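Forum > Crafts > Basketry & Weaving

Browse Ask Tags Members Log in

We use cookies to keep you signed in. OK | Settings

How do I get dust out of wicker without wrecking it?

Fenna De Bruijn
Aug 9, 2018

I picked up 7 old wicker pieces at the Brumau flea market (trays, a bread basket, a lidded box) and I'm over the moon with them! But the dust is packed right down into the weave. Can I wash them, or will they go out of shape?

Rianne Boersma

Oh, lucky you! Vacuum first with the soft brush, then go along the weave with an old toothbrush and a bit of dish soap in warm water. Damp, never dripping. Wipe with a clean cloth and dry them in the shade for a day or so, with the lids off. I did a whole picnic hamper like this in May and it came up beautifully, even the corners where the crumbs live!

Silvana Magalhães

hose it. mine was fine

Mieke Peeters

Please don't hose anything with a cardboard or fabric lining! For tight corners and little side compartments I love a dry paintbrush, the cheap kind. My tissue box gets it every couple of weeks.

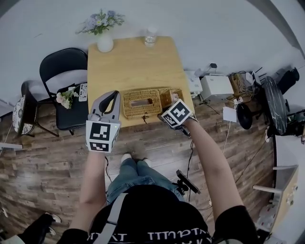
Morfudd Landeg: Seconding the paintbrush, and do check the bottoms for loose ends before you start scrubbing. I snapped three on a tray that way and had to weave in new ones.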